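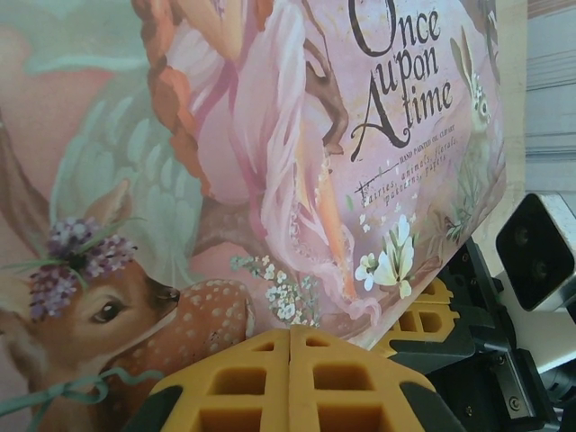 Érase una vez: hadas, animales, flores, estampados y papeles. Todo pintado al óleo. Abro hilo sobre los cuentos que les leemos a los niños antes de dormir, que tengo sueño atrasado y opiniones.

**1/** Llevo cuatro años leyendo en voz alta todas las noches. Primero a una, ahora a dos. He leído más páginas sobre erizos que sobre cualquier otro asunto, incluida mi hipoteca.

**2/** Primera observación: «érase una vez» es la mejor fórmula jurídica de la lengua española. Exime al narrador de fecha, lugar, fuentes y responsabilidad civil. Ojalá poder empezar así la declaración de la renta.

**3/** En inglés tienen el *once upon a time*, que si lo piensas dos segundos no se entiende. ¿Encima de un tiempo? ¿Subidos a él? Los niños ingleses no preguntan. La mía sí. La mía preguntó quién era Érase.

**4/** Durante tres semanas Érase fue un personaje. Érase Unavez, nombre y apellido. Salía al principio de todos los cuentos y se iba enseguida, y mi hija estaba bastante preocupada por él.

**5/** Le dijimos que trabajaba a turnos.

**6/** En catalán, *vet aquí que una vegada*. En alemán, *es war einmal*, seco, como un parte meteorológico. Mi vecino Yasir Tarar me contó que en urdu los cuentos que le contaba su abuela empezaban con algo así como «hubo un rey, nuestro rey y el vuestro es Dios», y desde entonces lo mío me parece flojito.

**7/** Le pedí a Yasir que viniera una noche a contar uno. Vino. Lo contó entero, con voces. Los niños se quedaron callados, quietos, con los ojos como platos. No se durmieron hasta las once. No lo hemos vuelto a invitar en horario laborable.

**8/** Segunda observación: los finales. «Y colorín colorado, este cuento se ha acabado» es el equivalente infantil de encender las luces del bar. Funciona igual de mal. Todos saben que ha acabado y todos siguen sentados.

**9/** «Fueron felices y comieron perdices» merece un hilo aparte. Mi hijo cree que las perdices son una especie de galleta. No pienso sacarlo de ahí hasta que cumpla los dieciocho.

**10/** Tercera: los ciervos. En los cuentos ilustrados hay una superpoblación de cervatillos que ningún monte aguantaría. Conejos también. Zorros, una barbaridad, todos con bufanda. En cambio, ni una vaca rubia, ni un jabalí con problemas. Yo me crié en un pueblo donde el jabalí era el protagonista indiscutible de cualquier noche.

**11/** (Se comía las patatas. Fin del cuento. Mi abuelo no era de moralejas.)

**12/** Cuarta: la extensión. Un cuento para dormir debería traer la duración en la portada, como las películas. Hay libros finísimos que duran media hora y tochos que te ventilas en lo que se seca el pelo. Te la juegas cada noche y siempre elige el niño.

**13/** Tenemos uno de 319 páginas. No es un cuento, es una oposición. Lo regaló Marion Strachan, compañera de trabajo, sin hijos, persona encantadora hasta ese momento.

**14/** Vamos por la 100. Hay un dragón que todavía no ha salido, pero se habla mucho de él. Mi hija lo defiende: dice que estará en camino.

**15/** Quinta observación, y aquí me pongo serio un rato. Saltarse páginas no se puede. Yo lo intenté con la abeja que pierde las gafas. Pasé dos de golpe, con el dedo mojado, técnica limpia. «Papá, falta la mariquita». Tenía tres años, no sabía atarse un zapato y se sabía el texto mejor que quien lo escribió.

**16/** Tampoco se puede cambiar el texto. Una noche le puse a la abeja unas gafas de sol para animar un poco aquello. Silencio. Luego, muy despacio: «Léelo bien».

**17/** Me lo leí bien.

**18/** Alguien me preguntaba ayer si uso aplicación. Probé Jemska, que te genera un cuento con el nombre de tu hijo. El cuento era correcto. Tenía principio, un bosque, una lección sobre compartir y final. Mi hijo escuchó hasta el final y preguntó: «¿Y cuándo empieza?».

**19/** Borrada a los nueve días. La suscripción me la siguieron cobrando un mes más, y ese sí que era un cuento con lección.

**20/** Sexta: las voces. Error de principiante que os quiero ahorrar. La primera noche haces la voz grave del oso porque estás contento y has cenado bien. Ya está. Ese oso tiene esa voz para siempre. Con faringitis, con resaca, con el otro crío dormido al lado.

**21/** Mi pareja leyó el oso una sola vez, con su voz normal. Hubo que pedir disculpas a la familia del oso.

**22/** Séptima: los malos. Ahora los lobos están tristes. Abres el libro y el lobo tiene una mala racha, le cuesta hacer amigos y en el fondo quería una magdalena. Muy bien, me alegro por él. Pero a las nueve de la noche mi hija quiere un lobo que se coma a alguien – y a poder ser a alguien conocido.

**23/** Le conté Caperucita sin rebajar, con su barriga, sus piedras y su aguja de coser. Cero pesadillas. Solo una pregunta: con qué hilo.

**24/** Le dije que bramante. Satisfecha.

**25/** El que soñó con el lobo fui yo.

**26/** Octava, sobre el dinero. La biblioteca del barrio deja llevarse una cantidad indecente de libros y en agosto te los fía hasta septiembre. Según la pegatina del catálogo tienen 4000 títulos infantiles. Mis hijos piden el mismo desde marzo. La bibliotecaria ya lo saca del cajón cuando nos ve entrar.

**27/** He calculado que lo hemos leído 350 veces. Lo he calculado despierto, de noche, que es cuando hago yo las cuentas. Es el de la abeja, por supuesto.

**28/** Encuentra las gafas, por cierto. Las llevaba puestas. Perdón por el destripe.

**29/** Me preguntan también por recomendaciones. No tengo. Tengo advertencias: cuidado con los que traen botón de sonido, cuidado con las rimas que obligan a pronunciar «ferrocarrilero» tumbado y cuidado con cualquier cuento donde se muera una mascota en la penúltima página sin avisar.

**30/** Ese último lo leí en voz alta sin haberlo mirado antes. Se llamaba MacLeish, el perro. Mi hija me dio palmaditas en la espalda hasta que pude seguir.

**31/** Edito, que me lo están diciendo por privado: sí, ya sé que en teoría el objetivo es que se duerman ellos. En casa la estadística va bastante a favor del lector. Anoche me despertó mi hijo a las 22:40, me quitó el libro de la cara y apagó la luz.

**32/** Por si alguien sigue ahí: ha salido el dragón. Página 112. Ha dicho una frase y se ha vuelto a marchar. Mi hija sospecha que también trabaja a turnos.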